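4.2 Scene generation and tabletop clutter

Each evaluation episode in the Kellby suite begins from a procedurally assembled room. A room template fixes the walls, floor finishes and large furniture; the tabletop objects, the distractor objects on secondary surfaces and the lighting are then sampled independently. We use 34 room templates and 268 object meshes, of which 20 are held out from training and appear only at test time. A fixed-base arm with a two-finger gripper is placed beside the main table, and its base pose is drawn from a small region chosen so that the center of the table remains reachable.

Object placement follows the rejection scheme of Cheon and Leiva, with one change. In the original scheme a sample is discarded if any two bounding boxes overlap. Bounding boxes are a poor fit for thin or irregular objects, and the rule tends to push cutlery away from bowls and bottles. We test overlap on convex decompositions instead, which permits closer arrangements – a fork directly beside a bowl, for instance – without initial penetration. After placement, the physics is stepped until all object velocities fall below a threshold. Scenes that do not settle within 1000 steps are dropped.

Secondary surfaces receive their own objects from the same library. These are never task targets. Their purpose is to prevent the policy from treating any graspable shape in view as a candidate, a failure we observed repeatedly in the earlier Fellstead experiments, where everything outside the work area was bare.

4.3 Lighting and shadow variation

Shadows proved to be the more difficult source of variation. With a single overhead light, policies trained on rendered images learned to use the contact shadow as a cue for object height, and performance fell when the light was moved. We therefore sample light position, intensity and softness per episode. Occluding geometry outside the camera view is sampled as well, so that a tabletop may carry shadow edges unrelated to the visible objects.

The resulting images are not always realistic. Shadow boundaries can be ragged, and a dark patch may fall across an object in a way that alters its apparent color. We kept such cases in the training set. Removing them by hand was considered, but Myung and Ko report that filtering of this kind narrows the distribution more than intended, and our own pilot runs agreed with that finding.

Figure 3 gives one rendered scene with the gripper open to view and nothing grasped. The vase shows the color shift described above: the yellow of its body turns to olive where the shadow crosses it. The fork and knife lie at nearly the same angle behind the bowl, and the stone-textured counter in the background carries distractors.

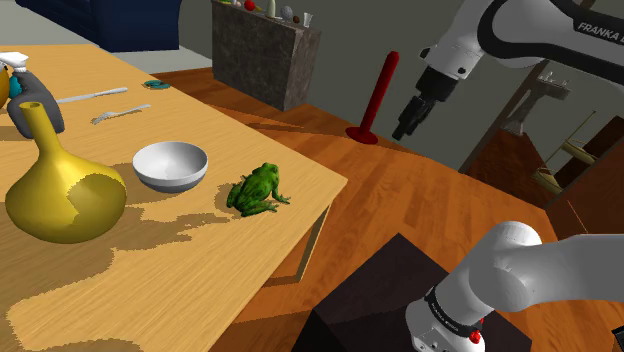

Figure 3. Rendered scene with a cluttered main table and distractors on a secondary surface.

4.4 Policy inputs

The policy receives a single RGB image, the joint positions and the gripper opening. No depth channel is used. Images are downsampled before encoding, and the target is specified by a short text label drawn from the object library.

© 2022 Drasulville Robotics Workshop. Contact: Ah-rin Na, proceedings desk. Back to top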